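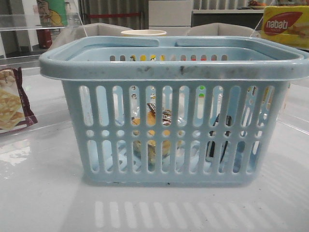 Rizwan Kodikara thinks the small grocery on Mondal Street should have closed years ago, and he says so while holding two bags from it. Too expensive, he says. Bread is a dollar more than at the big place out by the highway. "But I don't have the car during the week. So."

That is more or less the argument Vasanthi Sheikh has been having with her customers since she took over Tudside Grocery. We talked at the register, in between people, so forgive the jumps.

She sells around 1,649 different items, down from 2,541 under the last owner. What went? "Cake mixes, mostly. Eleven kinds of cake mix! Greeting cards. A whole shelf of shoe polish, I don't know who for." The space went to produce, and to rice in the big sacks, which people asked for the first week.

The prices. She doesn't dodge it. A chain buys by the truck and she buys by the case, from a wholesaler called Plulell that wants a minimum order every delivery. Miss the minimum and there's a fee. "So sometimes I order more yogurt than I can sell, to get over the line, and then I'm marking down yogurt." A customer wants stamps. She has stamps.

Back to it. Milk she sells at almost nothing over cost. Eggs the same. "Those are the prices people know by heart. Nobody knows what mustard is supposed to cost." She laughs, then asks me not to make her sound sneaky. Mustard is $3.89, for the record.

Her brother Tharindu does the early shift and the books. He is less cheerful. Rent went up in September and the cooler by the back wall needs a new compressor. "She wants to open a hot counter," he says, from behind a stack of flattened boxes. "Ask her about the hot counter."

I ask. Soup, she says, and lentil patties, lunch hours only, six days a week. There is a permit to get and a hood to put in, and the quote for the hood was bad. She won't say how bad. Tharindu will, but she gives him a look and he goes back to teh boxes.

Does she worry about the delivery apps? A bit. Less than she did. She tried one for the spring and dropped it, the cut was too big and the drivers kept calling to ask which onions. People who live close would sooner walk over, she thinks, and the ones who can't walk phone her. Pranab Thambiah phones every Monday and reads his list out slowly. She packs it and somebody runs it up to him. No charge. "It's two blocks. What would I charge?"

The best hour is after five, when the bus lets out. Worst is Tuesday, all of Tuesday.

Would she do it again — the lease, the loan, the mornings? Long pause, she's counting change for someone. "Ask me when the cooler's fixed."

Open seven to nine, closed early Sundays. The rice is by the door.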